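From: Segundo Mosquera
To: gripper-users list
Date: December 12, 2019
Subject: Re: [gripper-users] Pads coming loose, fabric gets caught

Dear Rosaura, dear all,

Thank you for the report. I answer between your lines.

Rosaura Arboleda wrote:
> We have the Clasto hand grippers in Brurkadbridge since February.
> This week one of them would not let go of a knitted sample. The
> jaws opened, but the yarn stayed hooked on one finger and the
> sample was pulled out of shape. Has anybody seen this? My
> colleague thinks the spring is weak and wants to order 2 new ones.

Please do not order springs yet. We had the same fault at Jenico and we also suspected the spring first. We changed it, lost 15 days with waiting for the delivery, and the fault came back on the first morning.

In our case the problem is the covering on the inside of the fingers. It wears at the edge, then it lifts, and a thin strip stands out from the finger. With a hard object you will never notice it. With yarn it behaves like a small hook. I attach two pictures from our table, so you can compare with yours.
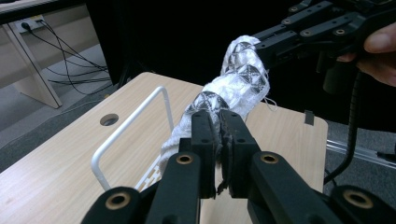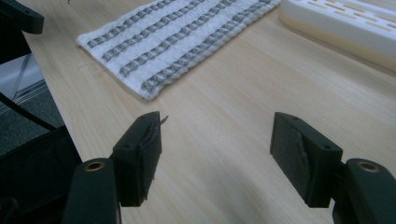
Fig. 1: jaws closed on the white sleeve, frayed pad on the right finger. Fig. 2: jaws open, strip lifting from the left finger, torn covering on the right one.

> Is it safe to continue until the new parts come?

I would say no, for two reasons. The first is the sample. When a loop is caught and the operator pulls back, the damage to the knitting can be far from the finger, and you find it only when you measure. We had to repeat 5 trials because of this. The second reason is more serious. If a second person or a robot hand holds the other end of the textile, the operator believes that the gripper has released, and he moves away. The pull then goes to the one who holds. We had one sore finger from this, nothing worse, but I wrote it in our safety book and I ask you to do the same.

What we do now: before each session we pass a piece of scrap yarn along both inner faces with the jaws open. If it catches, the gripper is not used. Please don't cut the loose strip with scissors and continue. I did it once, and the rest of the covering lifted further the same day. The whole pad has to come off, and the old glue also.

> Does somebody know how long a pad should last?

I have only our own number. We now change both pads after 400 grasps on textile, always the two together. Huamán sends us the replacement material in sheets and we cut it ourselves, a little shorter than the finger, so that no edge stands over. It is too early to tell you if the shorter cut helps.

Could you look at your pads with a lamp from the side, and write to the list which finger is worse? I would like to know if it is the same one for everybody.

With kind regards,
Segundo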